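Konari Worktable, White, Large
by Merrick
Item 256
$790
In stock, ships from our Clulton warehouse

We have been selling the Konari in one form or another for quite a few years now, and it is still the table we point people to when they come in and say they're tired of cutting fabric on the floor. It started out as a table for quilters and dressmakers, who need room to spread out a whole length of cotton without half of it sliding off the side, but over time we've sent it to picture framers, model builders, map collectors, a couple of very serious jigsaw people and a school that uses four of them pushed together for art class. It's a big, plain, friendly sort of table and it takes to nearly anything!

The top is 1,219 mm deep (that's 48 inches, for those of us who still think that way) and comes in either of two lengths, so do please measure your room first, and then measure your doorway, and then the turn at the top of the stairs if you have one. The top travels in one piece.
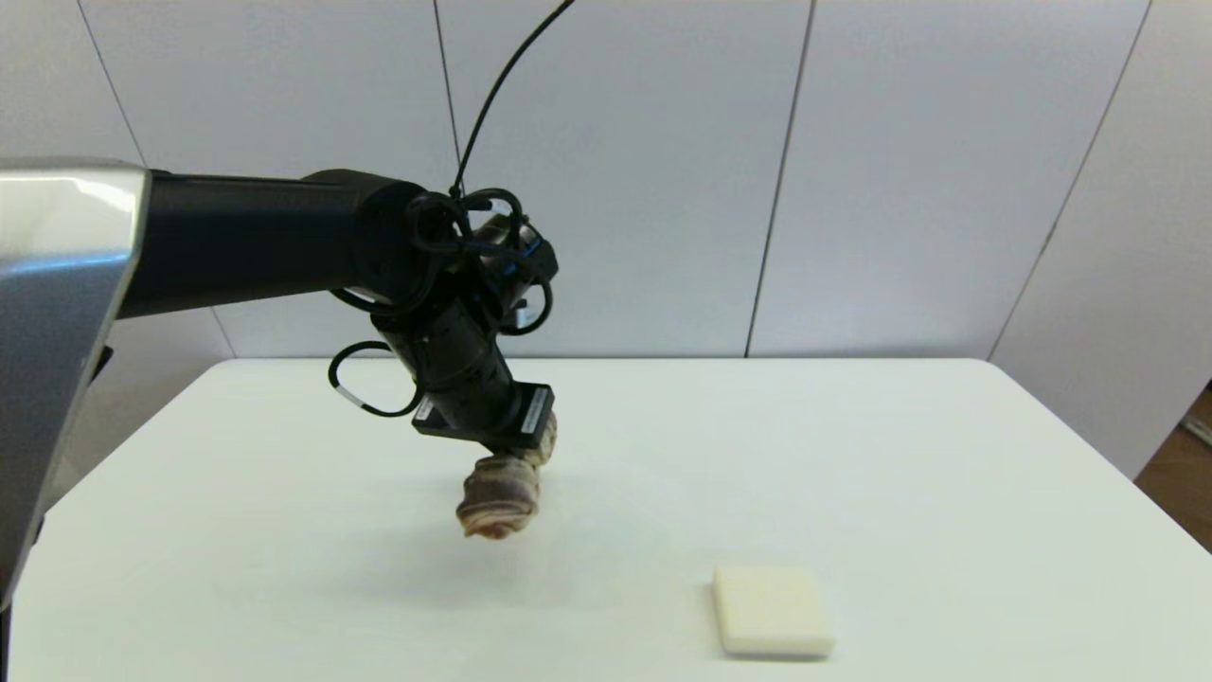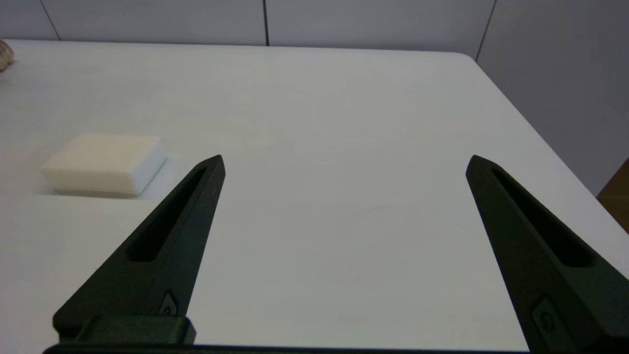

Color is the thing we get asked about most, and we'll admit to a strong preference for white. Gray and oak look lovely in a sewing room, and we're happy to order either, but you do lose things on them. Put one small off-white block down on a big white table, like the one in the first picture, and you can still find it with a quick look, even though it's close to the same shade. Pins, snaps and dark thread are easier again. White also throws the light back up at you on a gloomy afternoon in January, and your eyes will thank you for it by the time you get to the hand stitching.

Height is adjustable by turning the feet, and there are two sets of holes in each leg if you need to go higher. Most people who cut standing up like the top level with their hip bone, or a touch above. If you mostly sit, start low and live with it for a week before you change anything.

The whole table weighs 111 pounds in the longer size, so please have a second person with you on delivery day. Assembly is eight bolts and one hex key, which is in the box, taped under the crossbar. (Look there before you call us. We've all missed it.)

To clean it, use a soft cloth and warm water with a drop of dish soap. Chalk wipes right off. Water-erasable marker wipes off too, if you get to it the same day. We don't recommend ironing directly on the top, so put a wool mat down first.

What's in the box
Top, four legs, crossbar, bolts, hex key, leveling feet, printed instructions

Goes well with
Grorkico clip-on lamp
Grorkico wool pressing mat
Merrick rolling stool, low

Price and shipping details updated March 2021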